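Oddur Bisgaard has spent most of his working life reading other people's war plans, and he doesn't sound impressed by many of them. When I ask him whether the coast off Utetton is under attack, he lets out a long breath.

"Define attack," he says. "Go on. The people who wrote to you about this can't do it, and I've asked them."

The argument has been running since December, when a seabed cable serving Utetton stopped carrying traffic and a government paper in Grernau called it the opening move of a shadow war. Bisgaard, a retired naval planner who now teaches and writes, read the paper twice. He says it used the word "hybrid" 61 times and the word "anchor" once.

"Ships drag anchors. They always have. I'm not saying this was an anchor. I'm saying that if you want me to believe it was sabotage, show me the ship, the track, the order. What they showed was a map with a red arrow on it."

I put it to him that this is what the other side would want him to say. Deniable operations are meant to leave people like him asking for proof.

"Yes, I hear that a lot. It's a wonderful argument, you can't lose with it. If there's evidence, it was them. If there's no evidence, it was them and they were good at it." He shrugs. "I worked with intelligence for years. Sometimes you have to act on very little. But then you say so. You say, we think this, and we're not sure. You don't put it in bold type and ask for money on the next page."

The money is where he gets more animated. The Grernau plan asks for 273 million over 6 years, most of it for a surveillance program named Cao, which would string sensors along the approaches and feed them to a single command center at Ralberg. Supporters say the current setup can't tell a fishing boat from a spy ship until it's too late to do anything about either.

Bisgaard agrees with that last part, up to a point. He thinks the coast is badly watched. He thinks the patrol boats are old and the crews tired, and he has said so in front of lawmakers.

"So buy boats," he says. "Pay the crews. A sensor tells you there's somebody out there. Fine. Who goes to look? On a bad night in winter you have 5 hulls that can leave port, and they want to spend the money on a room full of screens."

I ask whether that isn't an old sailor's complaint. Every service has people who want more of what they grew up with.

"Could be," he says, and for the first time he smiles. "You should discount me a little for that. Discount the fellows selling the sensors too."

He is just as hard on the other camp, the one that says talk of gray-zone conflict was cooked up to scare voters. He has seen survey ships loiter where there was nothing to survey. He remembers a week of jammed navigation signals that made pilots turn back, and a press office that blamed the weather. "That was pressure. Somebody was leaning on us to see what we'd do. And what we did was lie about it to our own people, which I thought was the worst part."

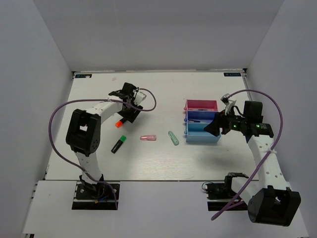 His own proposals are modest, and he admits they don't make much of a speech. He would publish incident reports within a fixed time, with the doubtful parts marked as doubtful. He would write down, before the next cable fails, who is allowed to board a foreign ship and under what law. As things stand, he says, the coast guard would call the navy, the navy would call the ministry, and the ship would be gone.

"They ran an exercise at Ralberg on this. I've read the summary. The boarding question was 'assumed resolved' on the first page. Assumed! That was the whole problem, and they assumed it away so they could get to the part with the drones."

A spokesman for the Cao program told me the exercise had been designed to test communications and had met its goals. He would not release the full report, and he described the legal questions as being under active review. Bisgaard laughs when I read him the statement over the phone a few days later.

"It was under active review when I was in uniform," he says. "Ask him who's doing the reviewing."

I did ask. The reply, dated 31 May 2023, said the office responsible would be named in due course.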